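Claiming unemployment benefit: keeping the paperwork straight at home

Start the claim in the week the job ends. In most schemes payment runs from the date of the claim, and backdating needs a written reason.

Keep one folder with 2 sections. The first takes letters from the benefit office, in date order. The second takes payslips, the leaving notice and the final tax statement. Write the claim reference in pencil on the top right corner of every sheet before scanning it.
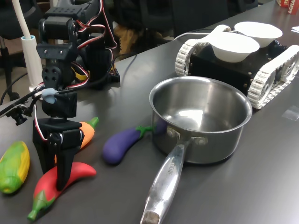

Toy chili pepper and carrot on a dark grey tabletop.

Log job applications on the day they are sent: employer, post, method, reply. A ruled exercise book will do – 22 lines to a page is enough for most months. Photograph each page once it is full.

Casual earnings go in the same book, entered gross, with the hours worked. Report them for the week in which the work was done, even if the money arrives later.

If a payment is short, check the deductions line before ringing. Appeals have a time limit, printed on the back of the decision letter. Post them recorded and staple the receipt to your copy.

Ximena Tovar
Updated July 15, 2025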